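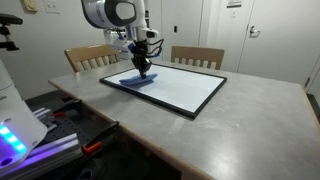 A white arm with a two-finger gripper on a folded blue cloth.

By Chepkoech Bakilana
Feb 22, 2022

How to plan the budget for a small robot arm

Many people ask me the price of the arm first. Please begin with the table. Measure it, and check that its edge can take a clamp. At Rugemalira we ordered before measuring, and our clamps opened too little for the top. We waited 32 days for other ones.

1. Write down the task in one sentence. Ours was "fold small cloths on a board". If the sentence becomes long, divide it.

2. Ask for the gripper as a separate line in the quotation. We received 2 quotations, and in one of them the gripper was missing. For cloth, ask also the price of spare fingers.

3. Make a second list for the small things: clamps, rails, cables, a board to work on, the cloths themselves. Leave enough cable length for the wrist to turn.

4. Count the hours of your own staff. Jabari Mfinanga and I needed 6 working days for mounting and first tests, and this was not in our first budget.

5. Keep some money unspent until March or whichever month comes after your first tests. You will know then what is missing.

Send the two lists together to the person who approves them. Mitali Matubbar returned ours twice because the totals were on different pages.

Last updated by Naomi Mussa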